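Nistness Home Forum > Laundry and Textiles > Table linen

Fringed tablecloth: how do you wash it without making ropes?

birgit_v
Good evening to everybody. I have read the older threads about tablecloths, but they speak mostly of stains and my question is about the fringe. I have a cotton cloth which I bought in 2000, when I furnished my first apartment in Mirnwood. It has a knotted border with tassels on all four sides. The cloth itself comes out of the machine very well. The tassels come out as hard little ropes, and some of the knots have moved down. Until now I have combed them with my fingers while the cloth is still damp, but it takes the whole evening. How do you do it?
Birgit Vogler

suds_and_starch
Hand wash. I know it's not what people want to hear. Fill the bathtub, press the cloth up and down, drain, rinse, done. The machine twists the fringe no matter what cycle you pick.

kettleblack
Disagree with the above. I've machine washed fringed throws and cloths for years. Fold the cloth so all the edges are inside, baste it with a few long stitches, put it in a mesh bag, delicate cycle, low spin. The stitches come out in two minutes.

suds_and_starch
By the time I've found a needle I could have washed it in the tub.

kettleblack
And then you have to lift a soaking wet tablecloth out of a tub. My back says no.

rrobles
Hello. I want to add something to this discussion, because I made almost every mistake with fringes that is possible to make. I am not a professional. My mother-in-law had a small linen shop, Villalobos, and I helped her there during many summers, so I learned a little bit by looking.

First, it is important to know what kind of tassel you have. There are tassels made from the threads of the cloth itself, where somebody has pulled out the cross threads and knotted the rest. And there is a fringe that is woven separately, like a ribbon, and sewn to the edge. From a distance they look the same. Turn the cloth over and look for a seam.

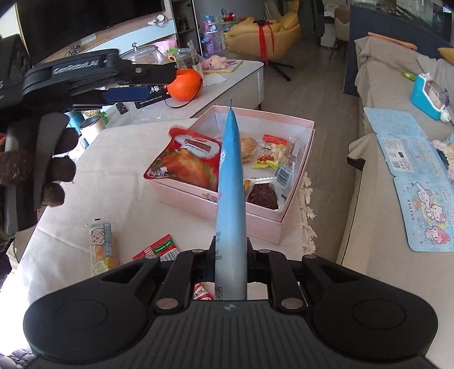
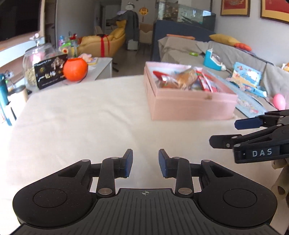 The most damage, in my experience, happens at the corners and on the side where people sit down. A person pulls the chair closer, the tassel is between the chair and the leg, and one thread gets longer than the others. With white tassels at the table edge, like in the first picture, I would always smooth them before washing, because a knot that is already crooked becomes tight in the water and then you need a pin to open it. Do it when the cloth is dry and lying on a table. Begin at one corner and go in one direction.

For the washing I agree with kettleblack about the bag, but I do not use stitches. I tie the tassels in small bunches with soft cotton string, not very tight. Use a bow and not a knot, or you will regret it.
Rodrigo

kettleblack
Do the bunches dry all the way through? I'd worry about mildew in there.

rrobles
You untie them before drying, of course. I should have written this, sorry. The order is: tie, wash, untie, shake, hang.

birgit_v
Thank you, this is very helpful. I turned mine over and there is no seam, so it must be made from the threads of the cloth. Does it change something?

rrobles
Yes, a little. If the knots go down too far, the weave can open at the edge. A sewn fringe you can replace, yours you can't. I would put a line of small stitches just above the knots, in the same color. My mother-in-law called this "closing the door," but I don't know if other people say it.

mossgate
Hemstitch would be the proper way to do that. Plain running stitch will hold for a while, but it slips.

suds_and_starch
Nobody has mentioned detergent yet. Half of the stiffness people complain about is soap that didn't rinse out. I changed to Hinumeo, the unscented one, and use half a cap. Extra rinse every time.

mossgate
I tried Hinumeo and it did nothing for me. Our water is very hard though. What helped was white vinegar in the last rinse.

suds_and_starch
Vinegar is bad for the rubber parts in the machine.

mossgate
A splash now and then? My washer is older than my son and it has the original door seal.

rrobles
I will not enter in the vinegar war. I will only say that fabric softener is worse for tassels. They feel nice for one day and then they collect all the dust of the room.

birgit_v
What about a comb? I saw in a shop a special brush for fringes and they wanted 50 dollars. It seems to me a lot of money for a brush.

kettleblack
Do not pay that. A wide-tooth hair comb does it. Hold the tassel at the knot with one hand so you aren't pulling on the cloth.

mossgate
I use a fork, lol. An old one with rounded tips.

rrobles
A fork is good for thick cotton. For rayon I would be afraid.

birgit_v
I want to report what I did. I tied the bunches as Rodrigo wrote, washed it in the mesh bag with low spin, and made an extra rinse without vinegar. Then I hung the cloth over two lines in the courtyard, with the fringe free on both sides. August is a good month for it. The tassels are much better than before, only one corner is still twisted because I forgot to tie it. The combing took me 38 minutes, which for me is very fast.

I have still one question. Do you iron the fringe or not? My neighbor irons everything.

suds_and_starch
Never.

kettleblack
I do, on the wrong side, with a damp dish towel on top. Press down and lift, don't slide the iron.

suds_and_starch
You'll flatten the knots.

kettleblack
I like them flat.

rrobles
In the shop we used only steam, with the fringe hanging from the board and the iron not touching. But please try it first on the corner that is twisted, Birgit. Maybe the steam opens it also.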